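Ballot Measure 2: Frequently Asked Questions

What would Measure 2 do?

Measure 2 would change how the governor's vetoes are handled. Right now the legislature needs two-thirds of each chamber to override a veto. The measure would lower that to three-fifths, and it would require the governor to give written reasons for every veto.

How did it get on the ballot?

By petition. The Ramalho County group turned in the first signatures in January, and other counties followed. The last batch, from Wanorell, had 1,263 valid signatures. Each county had to supply at least 682.

Does it affect bills that have already been vetoed?

No. It applies only to bills passed after the measure takes effect. A bill vetoed last session would have to be introduced and passed again.

Does it cover the budget?

Partly. Line-item vetoes keep the two-thirds rule. A veto of the whole budget bill would fall under the new rule.

Who supports it, and who is against it?

Most of the support comes from people who have seen a bill pass easily and then die on the governor's desk. Opponents say the two-thirds rule makes lawmakers from both parties work together. Both sides have held town meetings, including one in Vallus that drew questions for more than two hours.

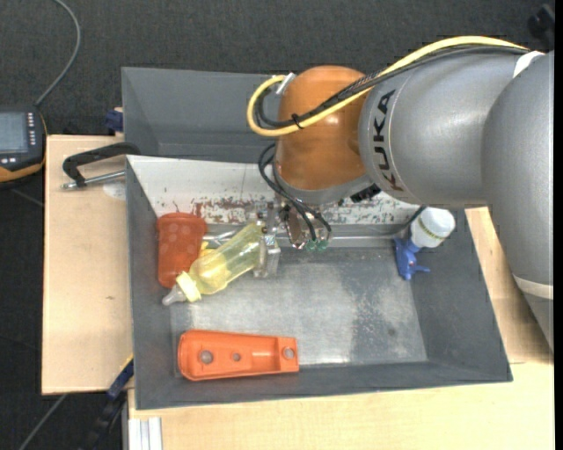
Leonilde Fonseca wrote to us after the Vallus meeting that she still plans to vote no. In her view a governor is elected by the whole state and a legislator by one district, so an override ought to be hard. She does like the written reasons and wishes they had been put to voters as a separate question.

Can I vote for only one part?

No. It is a single yes or no vote - the two parts cannot be split.

What happens if it fails?

The present rule stays in place. Supporters could start a new petition, but they would have to collect all the signatures again.

Where can I read the full text?

It is printed in the voter guide mailed to each household. Your county clerk also has copies at the front counter.

Page last updated October 2024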